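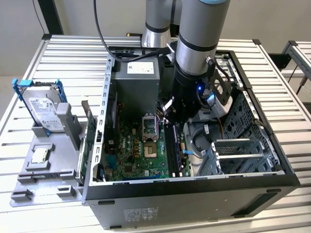
5 min read

I have been putting off the old Dell for most of the winter. It sat in the hall closet behind the vacuum cleaner, and every time I wanted the vacuum I had to move the computer, and every time I moved the computer I told myself I would deal with it on the weekend. In March I finally did.

The tower came from the office at Pungate, where I did the books for a while. When they replaced the desktops, Hélène Lachance asked if anyone wanted the old ones and I took one home. It ran my household stuff for years, mostly spreadsheets, scanned receipts and a music library I never finished sorting. Then it started shutting itself off. First once a week, then every evening, then it wouldn't get past the first screen. I bought a laptop and the tower went in the closet.

I had two questions. Could it be made to work again for not much money, and if it couldn't, which parts were worth keeping?

Getting inside is easy on this kind of case. Lay it on its side, take off the side panel, and you are looking straight down at the board. I'd recommend working with it flat like that. I used to do these jobs with the tower standing up and one hand holding a flashlight, and I dropped a lot of screws into places I couldn't reach. Flat, a dropped screw mostly lands where you can see it.

Before I touched anything I unplugged it, held the power button down for a while, and put one hand on the bare metal of the chassis. Lesia Tymoshchuk taught me that years ago and I've never skipped it.

The dust was the first job. Mine had a gray mat of it over the front intake and a thicker one packed into the fins of the heat sink. I took the tower out to the back steps and used a small paint brush and a can of air, holding the fan still with a finger while I sprayed. It took 27 minutes by the kitchen timer, which I had on for a loaf of bread. The bread was fine.

Next the expansion card. This machine had an add-in card that I had honestly forgotten about, so I took it out and stood it next to the case. If you are going to do anything around the processor it helps to have the cards out of the way. There is one screw holding the metal bracket, or sometimes a plastic clip, and then a little catch at the end of the slot that you have to press before the card will lift. If it doesn't want to come, look for the catch. Don't rock it harder.

Memory is simpler. There is a latch at the end of the slot, you push it outward, and the module comes up. I took mine out, wiped the contacts with a clean dry cloth, and pushed it back until the latch closed. A bad seat on a memory module will stop a machine from starting, and that is the cheapest repair there is, so it's worth trying before you spend anything. In my case it made no difference.

So, the processor. The heat sink comes off first. The paste under mine had gone hard and chalky, and I had to warm it up and twist gently to get it to let go. With that off, you lower your expectations about keeping your hands clean. Then you release the small lever beside the socket, raise the metal load plate, and lift the chip straight up by its edges.

What's left is the bare socket, a little field of gold-colored pins inside a metal frame. This is the part of the board I am most careful about. The pins are very fine and they bend if anything brushes them. No sleeves, no brush, no canned air up close. If you have the plastic cover that came with the board, put it on whenever the chip is out. I didn't have one, so I worked quickly and kept my coffee on another table.

I cleaned the chip with alcohol and coffee filters (they don't leave lint), checked the pads on the underside with a magnifying glass, and set it back in, lining up the notches. It should drop into place under its own weight. You never push on it. Close the plate, lock the lever, put on a small dot of new paste, and screw the heat sink down a bit at a time, going corner to corner.

It still shut off. It ran for 12 minutes this time, which was better than before, and then it went dark.

That left the power supply. It's the gray box with the label on it, and it is the one part I don't open, ever. They can hold a charge after they're unplugged and there is nothing in there I know how to fix. I called Bence Halász, who has a shelf of spares in his garage, and he had one that fit. He wanted a jar of pickled peppers for it. I swapped it over on Sunday afternoon. Take a photo of where all the cables go before you pull them. I took 4 and needed every one.

It has been running since then. I left it on overnight with a fan blowing on nothing in particular, and it was still on at breakfast.

On the old drive I found 2971 scanned receipts, most of them from grocery stores, and I have deleted nearly all of them. I also found a folder of recipes my uncle, Settimio Mancuso, typed up for me one Christmas, including the chickpea soup I thought I'd lost. I copied those to the laptop first, before anything else.

I'm not sure what I'll use the tower for. My neighbor Italo Cirillo is looking for something his kids can type homework on, and it would be good enough for that. He's coming by to look at it. If he doesn't want it, it can play music in the basement.

The screws I had left over are in an envelope taped to the inside of the side panel. There were two. I have no idea where they go.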